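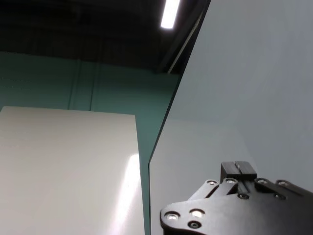 Paper First: Pascal Haberkorn on Brochures

I met Pascal Haberkorn at the Lomholm print shop, and we got going on covers before I'd even found a pen (typical me!). "Black is the hard one," he told me. "Every fold wants to show."

He's been at this 15 years and still picks up each booklet he gets by the corners.

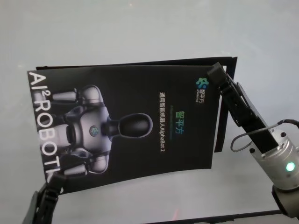

He likes a title running down the side, big and white, with plenty of dark left over. "You turn your head to read it, and then you're hooked." I said it gives me a stiff neck, and he laughed.

Gloss or matte? "Gloss, if there's a photo. Ask me again in August!"

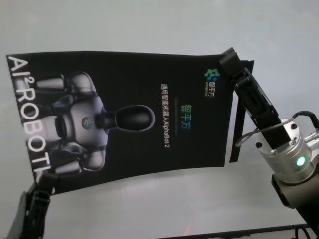
A black cover with the AlphaBot 2 name printed sideways.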